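Skultine workshop opens its two-arm build to members

Jandville, 10 January 2021 — The Skultine shared workshop has released the plans for a pair of robot arms built by members Torunn Fjeld and Remo Bachmann. 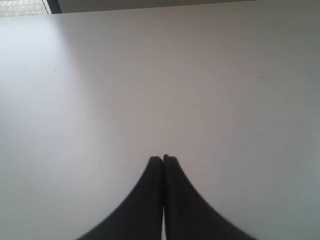 Fjeld began the build at home in December and moved it to the workshop for bench space. The black fingers close to a blunt point at the tips, with a narrow gap left lower down. Parts cost 597 euros an arm.

Members may book the bench from Monday — no fee applies.
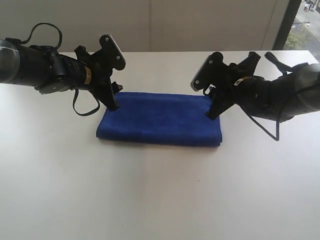
The two arms with a folded blue towel at the Skultine workshop.

Contact: Celeste Garrido, Skultine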